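I want to write something about learning to cook in a second language. It will be a thread, so please be patient with me. 1/14

Three years ago I moved to Wurkbridge for work. I could read contracts in English and I could speak in meetings. Then I bought a cookbook in a charity shop and I understood maybe half of each page. 2/14

The first problem was verbs. In my language we have one word for cutting food into small pieces. In English there is chop, dice, mince, cube, slice, shred and julienne. I looked up all of them and wrote them in a notebook with small drawings beside them. 3/14

The second problem was "until done." Until what is done? My mother's recipes also say this, but she was standing next to me when I cooked them. A book cannot stand next to you. 4/14

The third problem was the word "can." For one whole evening I believed that "1 can tomatoes" was a sentence with a missing verb. One can tomatoes. I still think it is a good sentence. 5/14
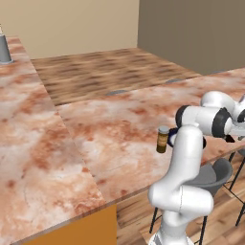 6/14 Then came the measures. A cup, a stick of butter, a pinch, a dash, a knob. The knob of butter was the worst. I asked at work and received four different answers, and one person showed me with her thumb.

7/14 So I made a rule for myself. One new recipe every week, and every word I did not know went into the notebook. After the first winter I had 60 words. Some of them I have never used again, for example "spatchcock," but I am happy to own it.

8/14 In September I joined the evening cooking class at the Sandhu community kitchen. It costs less than a takeout dinner, and you bring your own containers for the food. I was very afraid before the first class. I practiced in the bus how to say "Excuse me, which one is the colander?"

It was the thing I called "pasta helmet" at home. The teacher liked this name and wrote it on the board. 9/14 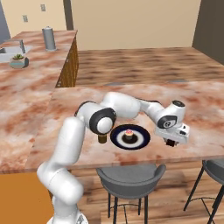 What helped me most was listening to people talk while their hands were busy. They do not choose difficult words then. They say "give it a stir," "that wants more salt," "leave it be for a minute." I had never seen "leave it be" in a textbook. Now I say it too often, also about emails. 10/14

I want to be fair to the cookbooks. After some time I started to enjoy the strange phrases. "Fold in" the egg whites, as if they were a letter. "Rest" the dough, as if it had a hard day. "Sweat" the onions. In my language onions do not sweat, they only make you cry. 11/14

A small warning about online recipes. I once followed a translated page for a cake from the Drimmont area, a very plain one with caraway, and the translation asked me to "insult the pan with flour." I floured the pan and said nothing to it. The cake was fine, a little dry at one side because my oven is hotter at the back. 12/14

Last month my notebook became full. I counted, because I was curious: 1,655 entries, if I include the ones I wrote twice. I wrote "simmer" five times. It seems I cannot keep this word in my head, so for me it is still "boil, but quietly." 13/14

If you are also cooking in a language that is not your first one, please tell me which word confused you the longest. I am starting the second notebook this week and the first page is only for other people's words. I already have "scant" from a neighbor, and I would be very glad if someone could explain to me what a scant cup is and how I will know that I have poured one. 14/14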